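Kalteck K295 Bench Power Supply

Single-output linear supply for workshop and test bench use. Replaces the Samham S2 in the current catalog.

Specifications
Output voltage: 0 to 30 V DC
Output current: 0 to 3 A
Ripple: 2 mV RMS at full load
Display: two four-digit readouts, voltage and current
Depth: 295 mm
Case: painted steel, black
Fuse: T 3.15 A, rear holder

Operation
Voltage and current are set with separate coarse and fine knobs. The output stays off at power-up until the output key is pressed – the last setting is kept in memory. When the load draws more than the set limit, the unit changes to constant current and the CC lamp comes on. Two units can be wired in series for up to 60 V. Do not wire more than two.

Cooling
The fan starts at 400 mA output and changes speed with load. Leave 10 cm free behind the rear grille. Clean the filter every 3000 hours.

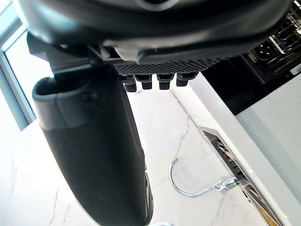 Ordering
K295-U: 120 V input, US plug
K295-E: 230 V input, EU plug
Test leads are sold separately. The Skotness rack shelf fits two units side by side. Service and calibration through Jääskeläinen – allow two weeks.

Page updated September 22, 2026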